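Kinderkostüm mit Formteilen kürzen und Maske anpassen

Stand: 23/06/2019

Die Anleitung gilt für einteilige Overalls aus Polyester mit eingenähten Schaumstoffteilen an Brust, Schultern und Schienbeinen. Für Kostüme mit aufgedruckten Muskeln ohne Polsterung genügt ein gewöhnlicher Hosensaum.

Material

Stoffschere, Nahttrenner, Stecknadeln, Polyestergarn in der Farbe des Overalls, Nähmaschinennadel Stärke 80, Gummiband 6 mm breit, Klettband zum Aufnähen, Schneiderkreide.

Maß nehmen

Das Kind trägt beim Abstecken die Kleidung, die später unter dem Kostüm getragen wird. Für Umzüge im Oktober sind das meist Strumpfhose und Fleecepullover. Gemessen wird vom Halsansatz über die Brust bis zum Schritt und von dort bis zum Knöchel. Die Größenangabe auf dem Etikett hilft wenig: Beim Modell Hengate 1312 fällt S deutlich länger aus als beim älteren Modell 245.

Overall kürzen

Nicht am Saum kürzen, wenn das Schienbeinteil bis zur Stulpe reicht. Stattdessen wird oberhalb des Knies eine Querfalte gelegt. Falte auf der linken Stoffseite abstecken, Sitz im Stehen und in der Hocke prüfen, dann mit Stichlänge 3 steppen. Die Falte bleibt ungeschnitten und lässt sich im nächsten Jahr wieder auftrennen.

An den Ärmeln genauso verfahren, die Falte liegt dort zwischen Schulterteil und Ellenbogen. Schaumstoff nie mit übernähen, die Nadel verläuft und der Oberstoff reißt an den Einstichen.

Formteile nachsetzen

Sitzt das Brustteil nach dem Kürzen zu tief, wird die obere Naht 2 cm weit geöffnet, der Schaumstoff nach oben geschoben und mit Handstichen am Futter fixiert. Danach die Naht mit Matratzenstich schließen. Gebrochene Kanten mit lösemittelfreiem Kontaktkleber bestreichen, ablüften lassen und zusammendrücken.
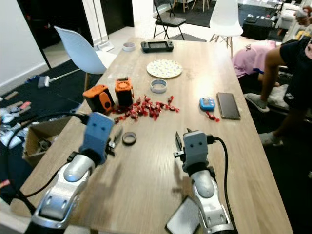

Farbige Felder auf den Formteilen werden zuletzt erneuert. Geeignet ist flexible Textilfarbe, dünn mit dem Schwamm aufgetragen. Für Roboterkostüme ist eine Aufteilung mit wenigen Farben am saubersten, etwa silberne und weiße Arme mit einem blauen Abschluss links und einem grauen rechts. Ränder mit Malerkrepp abkleben und das Band abziehen, bevor die Farbe ganz durchgetrocknet ist.

Maske

Gummiband an beiden Seiten durch ein Stück Klettband ersetzen, so lässt sich die Weite ohne Knoten einstellen. Augenöffnungen bei Bedarf mit feinem Schleifpapier entgraten. Der Overall wird von Hand bei 30 Grad gewaschen und liegend getrocknet, die Maske nur feucht abgewischt.

Schnittskizze: Felicja Grabowska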